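Box dye gone wrong, going short before July – talk me out of it??

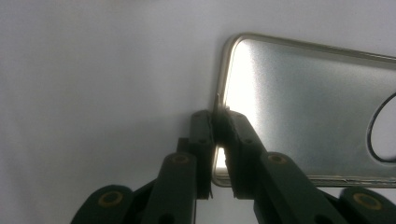
silvery back, gold edge.

marmaladejar
Joined June 2022

So. Hair's halfway down my back, been growing it since school. Did a Bititum box at home in "Frosted Champagne", thinking cool silver with a bit of warm at the front. Came out the colour of weak tea with a green bit behind one ear. Two boxes as well, one wasn't enough to cover it.

Now I want the lot off. Proper pixie, ears out. Cousin's wedding is in July and I'm a bridesmaid, mum is already not speaking to me about the colour. Round face, thick hair, cowlick at the front. Do I or don't I

tealeaf_sandwich
Don't. Not while you're upset about the colour. I did exactly this after a breakup and spent a year and a half in hairbands.

pobblebonk
Do it!! Best thing I ever did, it takes me no time in the morning and my neck is cool for once (office has no air con and I sit by the window, so summers were grim). Round face is fine, get them to leave some height on top and keep the sides close and you'll look amazing

tealeaf_sandwich
Height on top with a cowlick though. Good luck

gingernut_gran
Cowlicks are fine in a pixie if whoever cuts it knows what they're doing. Mine sweeps to the left and everyone thinks it's on purpose. Where are you based OP?

marmaladejar
Gernness. So it's Sollano on the high street or the place by the station that does my dad

gingernut_gran
Not the station one. Sollano is good but ask what they'd charge for cut and colour together before you sit down. My niece went in for a "tidy up and a toner" and came out 300 lighter.

quartertofour
300?? For a toner? what was it made of

gingernut_gran
She had colour correction as well to be fair. And a treatment she didn't ask for.

lowfringe
Ex stylist, 2 things. Green is fixable, it's usually ash going over hair that was already too light, and needs warmth putting back in. Don't put another box on it. Second, if you're cutting to a pixie most of the damaged length goes in the bin anyway so DON'T pay for correction first. Cut, then colour whats left. Way cheaper.

tealeaf_sandwich
Or a bob? Nobody has mentioned a bob. Takes off most of the bad bit and she can still pin it up for the wedding

pobblebonk
A bob on thick hair is a triangle. Sorry but it is

tealeaf_sandwich
Mine isn't a triangle thanks

lowfringe
Depends on the cut. Needs weight taking out underneath, plenty of people get away with it. But she asked about a pixie.

marmaladejar
I did have a bob when I was twelve. It was a triangle

quartertofour
Has the bride said anything?

marmaladejar
Bride says do what I like as long as its not green. It's mum who wants the updo, she's bought the clips already. Pearl ones

gingernut_gran
Clips go in short hair. One either side, flat. Very pretty

lowfringe
Whatever you go for do it at least three weeks before so it settles. Fresh pixies look a bit harsh. And buy a decent paste – I like the Panicker matte one, tiny amount, warm it in your hands or it goes in lumps.

tealeaf_sandwich
Panicker made my scalp itch like mad. Patch test

marmaladejar
Rang Sollano. 100 for the cut and a toner if I go on a weekday, consultation's free. Booked the consultation, not the cut, so calm down tealeaf

tealeaf_sandwich
I am calm. Take photos of people with YOUR hair type, not models

pobblebonk
pics after please!! whichever way it goes

marmaladejar
Will do. Mum still thinks I'm going in for a trim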